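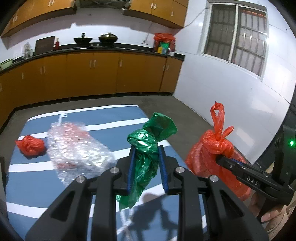 Grocery day at the Tierney kitchen

24/06/2018

I'm back from the market in Daltstead with my shopping all over the blue striped cloth, and I love this bit! My red and green bags get knotted at the market, so there's always some untying to do (I keep the good ones in a drawer, 63 at last count). The orange cabinets came with the place and I've grown very fond of them.

Next up, the pile on the left half of the table, with a big crinkly clear bag and a knotted red one behind it. The bits of pale green always go in the fridge first at my house.

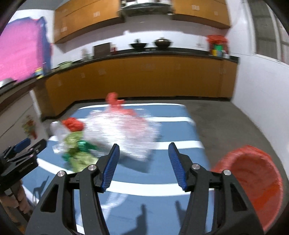 How long does it take you to put everything away?

Two songs on the radio if I'm quick, three if I stop for a snack (I usually stop for a snack).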